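Search this site... Search
Teaching by doing it badly first - speaker notes, Grellness meet-up, November 10, 2021

Right, hello everyone, thanks for having me. I'll keep the slides few, as I talk too much.

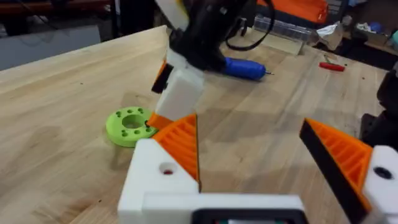
So I want to start with the dull bit, which is the gathering. People see a finished clip of an arm picking something up and they ask about the model, how big it is, how long it took to train. Fair enough! But most of my working week goes on making the examples, and I've come round to thinking that's where most of our trouble starts too.

(Pause here, drink water, move on.)

Our project is called Pimus. It's a two-arm job - small printed parts, and we want the arms to learn to handle them together on a bench. Passing, holding steady, turning over, all the things you do without thinking when you're mending a toaster. I drive the arms by hand, everything gets saved, and one go from start to finish is what we call an episode. Our good days are 20 episodes before lunch. Our bad days are 2.

First thing I'd like to say is about flat parts. I had no idea how awkward a flat ring is until I tried to get one off a worktop with two fingers. A block is lovely, you just go down either side and close. With a disc there's hardly any side to go down to, so you end up pressing on the rim with one arm and coming in with the other, and every person who drives the arms does that slightly differently. I come in from the left. My colleague comes in from wherever she happens to be (sorry, she knows). When we trained on both sets mixed together the thing dithered - it would start my way, change its mind and hover. Ask the room whether anyone has had this, somebody usually has.

What we do now is agree the method before we start, write it on a card and stick to it for the whole batch. Then for the next batch we pick a different method on purpose and label it. Dull, but the dithering is a lot better.

Second thing, mess. We used to clear the bench right down. Everything looked very smart and the trained arms fell over the moment a roll of tape turned up. These days I leave the tools out. Screwdrivers, boxes, bags, whatever's about, and I shift them between episodes. The folk at Sumampouw went further and swapped their worktops as well, which I'd love to do but we've only got the one decent bench.

Third thing - bad goes. Keep them! We threw out our fumbles for the first 19 sessions and I still regret it. If you drop the part and pick it up again calmly, that's a recovery, and recoveries are gold. What I do bin is anything where I stopped to think for ages in the middle, as the arms will learn to stop and think as well, and they've got nothing to think about.

(If running late, skip the next bit.)

Cameras. We have a view from each wrist and the wrist view is the one I'd fight for. It does mean the fingers fill up a good part of what you see, and new starters grumble about that. Leave it be. The fingers are how it knows where it is. Do wipe the lens though. I lost around 21 episodes to a thumbprint.

Labels next. Zader wrote us a little tool where you tap a pedal at the end of each go, once for fine and twice for a fumble. Much nicer than sitting there at five o'clock trying to remember. I can show anyone who's keen, I've got it on the laptop.

Then questions. If there aren't any, ask them how they store theirs, and show the folder names slide, which always gets people going.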